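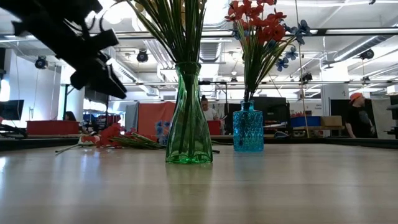 치요 노무라 씨는 상자를 열 때마다 생일 같다고 했다. 무슨 색이 나올지 모르는 게 좋고, 고르느라 밤을 새우지 않아도 되고, 어차피 가게에 가면 늘 사던 회색만 집어 오게 되니 남이 골라 주는 편이 낫다는 것이다. 지난 호에서 내가 털실 정기구독 상자를 두고 "남의 재고를 내 서랍으로 옮기는 일"이라고 쓴 데 대한 답장이었다. 써 보지도 않고 헐뜯는다는 말도 덧붙어 있었다. 마지막 말은 맞다. 그래서 신청했다.

신청한 곳은 코노스카(Konosska)다. 뜨개 모임에서 가장 자주 이름이 나오고, 광고도 가장 자주 따라다닌다. 2021년 2월분 상자를 받았고, 한 상자만 받고 쓰는 글이라는 점은 미리 밝혀 둔다. 다른 달은 훨씬 좋았을 수도 있다. 구독자들에게 물으면 꼭 그런 대답이 돌아온다. 지난달 게 진짜였는데, 하고.

먼저 신청 화면 이야기부터. '한 달만 받아 보기' 버튼은 있다. 다만 회색 글씨로 맨 아래에 있고, 위에는 12개월 약정이 미리 선택되어 있다. 약정을 고르면 한 상자 값이 내려가는데, 중간에 그만두면 그동안 할인받은 금액을 돌려내야 한다. 이 조항은 신청 화면에는 없고 이용 약관 중간쯤에 있다. 휴대전화로 신청한다면 거기까지 내려가 읽을 사람이 많지 않을 것이다. 나도 뉴스레터에 쓸 일이 아니었다면 안 읽었을 것 같다. 그리고 취향 설문이 나온다. 좋아하는 색, 싫어하는 색, 알레르기가 있는 섬유, 주로 뜨는 것. 나는 겨자색이 싫고 모헤어는 목이 가려워 못 쓴다고 적었다. 주로 뜨는 것은 양말이라고 했다.

상자에는 털실 5볼, 도안 한 장, 단코표시링이 든 작은 봉투, 그리고 '이달의 이야기'라는 엽서가 들어 있었다. 실은 전부 불로(Vullow)라는 상표의 울 혼방이고, 굵기는 양말에 쓰기에는 한참 굵다. 겨자색은 한 볼 있었다. 엽서에는 '햇볕에 말린 꿀'이라고 적혀 있었지만 내 눈에는 겨자다. 모헤어가 없었던 것은 고맙게 생각한다.

고객센터에 설문이 어디에 쓰이느냐고 물었더니 답장은 빨리 왔다. 알레르기 항목은 반드시 반영하고, 나머지는 '큐레이션에 참고'한다고 한다. 참고한다는 말은 편리하다. 같은 달 상자를 받은 미유키 사카이 씨에게 물어보니 실 색이 나와 똑같았다. 그이는 설문에 따뜻한 색이 좋다고 썼고 목도리와 모자를 뜬다고 했다. 우연일 수 있다. 다만 취향이 정반대인 두 사람에게 같은 상자가 왔다면, 나는 설문보다 창고 쪽을 먼저 의심하게 된다.

다음은 무게다. 띠지에 적힌 대로 더하면 전부 400그램이 되어야 한다. 부엌 저울에 올려 보니 띠지를 빼고 377그램이었다. 울은 공기 중의 습기를 먹고 뱉는 섬유라 같은 실도 계절과 방에 따라 무게가 달라진다. 우리 집은 겨울에 난방 때문에 몹시 건조하고, 부엌 저울은 정밀 저울이 못 된다. 그러니 이것만 가지고 모자란다고 단정하지는 않겠다. 하지만 약간 불편한 숫자이기는 하다. 도안이 실을 거의 끝까지 쓰도록 짜여 있어서 더 그렇다.

도안은 네모난 숄이다. 설명에는 총 길이 629미터가 필요하다고 되어 있다. 띠지에 적힌 길이를 더하면 그보다 조금 길다. 여유가 얼마 안 된다. 게이지가 손에 따라 흔들린다는 것을 아는 사람이라면 이 정도 여유로는 시작하기가 꺼려질 것이다. 나는 손이 느슨한 편이라 바늘을 한 호수 내려서 시험편부터 떴고, 그래도 도안의 게이지보다 살짝 크게 나왔다. 실이 모자라면 어떻게 하느냐고 다시 물었다. 같은 색 한 볼을 따로 살 수 있다고 한다. 낱볼 가격은 상자 값을 볼 수로 나눈 것보다 비싸고 배송비는 별도다. 염색 로트가 같다는 보장은 없다고도 했다. 이 대목은 솔직해서 좋았다.

여기서 노무라 씨가 한 번 더 등장한다. 초고를 보내 드렸더니, 상자의 값어치를 저울로 재는 사람에게는 상자가 맞지 않는다고 하셨다. 영화표를 사 놓고 분당 가격을 따지는 것과 같단다. 그럴듯하게 들리고, 나도 하루쯤 설득되어 있었다. 그런데 영화는 보고 나면 집에 남지 않는다. 털실은 남는다. 마음에 안 드는 영화는 잊으면 되는데 마음에 안 드는 겨자색 실은 서랍을 열 때마다 거기 있다. 정기구독이면 다음 달에 또 온다.

서랍 이야기가 나온 김에, 구독을 그만둔 사람들의 말도 들어 보았다. 마사노부 오다 씨는 일 년을 채우고 그만두었다. 약정 때문에 채운 것이고, 마지막 몇 상자는 뜯지 않은 채 옷장 위에 있다고 한다. 상자를 받는 즐거움은 처음 석 달쯤이었고 나중에는 택배 알림이 오면 숙제가 늘어난 기분이었다고. 그래도 후회하느냐고 물으니 꼭 그렇지는 않다고 했다. 자기라면 절대 안 샀을 보라색 실로 조카 조끼를 떴는데 그게 지금까지 뜬 것 중에 제일 낫다고 한다. 나로서는 반박할 말이 없다. 조끼 사진을 보내 주셨는데 정말 잘 뜨셨다.

치온 구데타 씨의 경우는 좀 다르다. 코노스카를 받다가 스카르크덴(Skarkden)으로 옮겼다. 스카르크덴은 실을 보내지 않고 매달 색 견본 카드를 먼저 보낸다. 마음에 들면 주문하고 안 들면 그달은 건너뛴다. 놀라움은 없다. 구데타 씨 말로는 견본 카드를 만지작거리는 시간이 상자를 여는 시간보다 길고, 건너뛴 달이 산 달보다 많다고 한다. 업체 입장에서는 썩 반가운 손님이 아닐 텐데, 이런 방식이 얼마나 버틸지는 모르겠다. 나는 이 회사의 장부를 본 적이 없고, 건너뛰기가 언제까지 무료일지도 의문이다. 지금 약관에는 '사전 공지 후 변경될 수 있음'이라고 적혀 있다. 어느 약관에나 있는 문장이지만 어느 약관에서나 읽어 둘 문장이기도 하다.

실 자체의 품질도 말해야 공평하겠다. 불로 실은 나쁘지 않다. 꼬임이 고르고 매듭은 한 볼에서만 나왔다. 시험편을 미지근한 물에 담가 보았는데 물이 들지 않았고, 마른 뒤에 조금 부드러워졌다. 겨드랑이에 끼고 하루를 보내는 나만의 보풀 시험도 했다. 가장자리에 보풀이 약간 올라왔고 그 정도면 중간은 간다. 다만 같은 급의 울 혼방을 동네 가게에서 낱개로 살 때보다 싸지 않다. 광고에 나오는 '소매가 대비 할인'이라는 말은 그 소매가를 누가 정했는지 따져 봐야 한다. 불로를 파는 곳을 찾아보니 코노스카의 자체 쇼핑몰뿐이었다. 한 곳에서만 파는 물건의 소매가는 파는 사람이 적기 나름이다. 비교할 가격이 없는데 할인율만 있는 셈이니, 나라면 그 숫자는 없는 것으로 치고 읽겠다.

단코표시링은 쿠도(Kudo) 제품이었다. 가볍고 걸리는 데가 없어 잘 쓰고 있다. 상자에서 가장 마음에 든 것이 이것이라고 하면 노무라 씨가 또 편지를 보내실지도 모르겠다.

도안에 대해서도 한마디. 숄 도안 뒷면에 작은 글씨로 '구독자 전용, 판매용 작품 제작 불가'라고 되어 있다. 벼룩시장에 뜬 것을 내놓는 독자가 꽤 있는 줄 알기에 적어 둔다. 이런 문구가 법적으로 어디까지 효력이 있는지는 나라마다 말이 다르고 나는 법률가가 아니다. 다만 돈을 내고 받은 도안인데 신청 전에는 이 조건을 볼 수 없었다는 점이 걸린다. 차트에도 틀린 데가 하나 있다. 테두리로 넘어가는 단에서 기호표에 없는 기호가 나온다. 전후를 보면 오른코 겹치기일 것 같고, 그렇게 뜨니 콧수가 맞았다. 정오표는 홈페이지에 아직 없다. 문의를 보내 두었으니 답이 오면 다음 호에 싣겠다.

환불은 해 보지 않았다. 상자를 뜯으면 환불이 안 되기 때문이다. 내용을 모르고 사는 상품인데 내용을 확인하면 돌려보낼 수 없다는 규정을 나는 몇 번을 읽어도 좋게 볼 수가 없다. 고객센터는 '깜짝 상품의 특성상' 그렇다고 했다. 겐지 혼다 씨가 예전에 파손된 상자를 받고 교환한 적이 있는데, 뜯기 전 사진과 뜯은 뒤 사진을 모두 요구해서 애를 먹었다고 한다. 결국 교환은 되었다. 그러니 받을 생각이 있는 분은 뜯기 전에 겉면을 한 장 찍어 두시라. 모서리가 눌려 있으면 특히.

그래서 권하느냐고 물으면, 약정은 권하지 않는다. 한 달만 받아 보는 것은 말리지 않겠다. 선물로 보내는 것도 괜찮을 것 같은데, 받는 사람이 실을 이미 쌓아 두고 사는 사람이라면 다시 생각해 보시기 바란다. 상자를 받는 값이면 동네 가게에서 평소에 안 사던 색을 한 볼 집어 볼 수 있고, 손으로 만져 볼 수도 있고, 가게 사람에게 제일 안 팔리는 색이 뭐냐고 물어볼 수도 있다. 나는 지난주에 정말 그렇게 물었다. 주인이 한참 망설이다가 구석에서 꺼내 온 실이 하필 겨자색이었다. 사지 않았다.

약정을 이미 맺은 분은 다음 결제일 전에 계정 화면의 '배송 쉬어가기'를 눌러 보시라. 해지와는 달라서 할인분을 돌려내라는 말이 나오지 않는다. 대신 쉬는 만큼 약정이 뒤로 밀린다. 메뉴 이름이 앱과 웹사이트에서 서로 다르게 되어 있는데, 앱에서는 '일정 조정' 안에 들어 있다. 사카이 씨가 찾아서 알려 주셨다. 나는 한 달짜리로 신청했기 때문에 이 메뉴를 직접 눌러 보지는 못했다. 혹시 쉬어가기를 하고도 결제가 된 분이 있으면 알려 주시기 바란다.

숄은 지금 절반 조금 못 되게 떴다. 실이 모자랄지 어떨지는 아직 모른다. 모자라면 테두리를 회색으로 두를 생각이다. 집에 회색은 있다.

독자 여러분의 상자 경험도 듣고 싶다. 칭찬도 좋다. 다만 추천인 코드는 빼고 보내 주시면 고맙겠다. 지난 호 답장에 들어 있던 코드들은 모두 지우고 실었다. 코드로 한 달 치를 공짜로 받는 사람의 칭찬과 제값을 다 낸 사람의 칭찬을 같은 무게로 읽기가 나는 어렵다. 참고로 내 상자는 내 돈으로 샀고, 업체에는 뉴스레터를 쓴다고 말하지 않았다. 문의 메일을 그렇게 여러 통 보냈으니 짐작은 했을지도 모르겠다.

다음 호에는 대나무 바늘과 금속 바늘의 속도 차이를 다룬다. 금속이 훨씬 빠르다는 말을 다들 하는데, 시계를 놓고 떠 본 사람이 얼마나 되는지 궁금해졌다. 같은 실, 같은 호수로 뜰 수 있는 분은 답장으로 신청해 주시기 바란다. 실은 각자 집에 있는 것을 쓰면 된다.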